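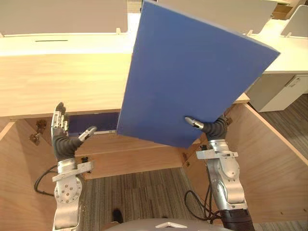

Ticket 1471 – cabinet door swings open, blue boards do not fit shelf
Opened by Védís Frandsen, 6 Feb 2014
Status: open, waiting on part

Reported: the door on the low wood cabinet at the Trergate office will not stay closed when the blue boards are stored inside. Cabinet was supplied by Basteck with the desks in July. Boards are the large blue ones from Balaskas.

Checked first: floor level. Cabinet sits on carpet. Level front to back, low by 6 mm on the left. Adjusted the left feet and retested. Door still drifts open with a board inside, stays closed with the cabinet empty.

Checked second: hinges. Tightened the screws on both. The upper one took half a turn, the lower was already tight. No change.

Checked third: board position. A board laid flat on the middle shelf stops short of the back panel and holds the door off its catch by 13 mm.
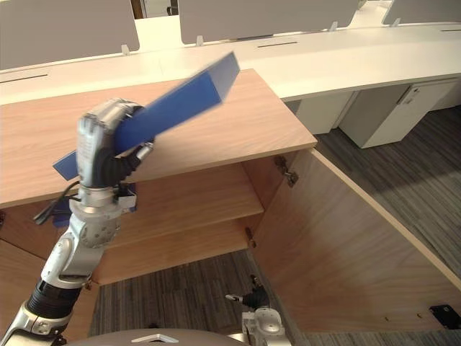 Same board stood on its long edge on the lower shelf clears the door but leans, and after a few open-and-close cycles it slides forward into the catch. Turning it end for end makes no difference.

Measured the shelf depth against the Basteck order sheet. The sheet gives 100 mm more than what is on site, so either the wrong carcass was delivered or the sheet covers the deeper model. Asked Mervin Lévesque to pull the delivery note.

Update, Lévesque: delivery note matches the shallow model. The order was changed by Jamari before shipping and the sheet was never reissued. No claim against Basteck.

Workaround: keep boards upright at the back of the lower shelf with a stop strip screwed down in front. Strip requested from stores. Do not force the door – the upper hinge screws are in particle board and will strip out.

To do: fit strip, retest door with up to six boards, correct the order sheet.

Facilities Support, Trergate office | Contact: facilities desk | © 2014 Trergate | Back to top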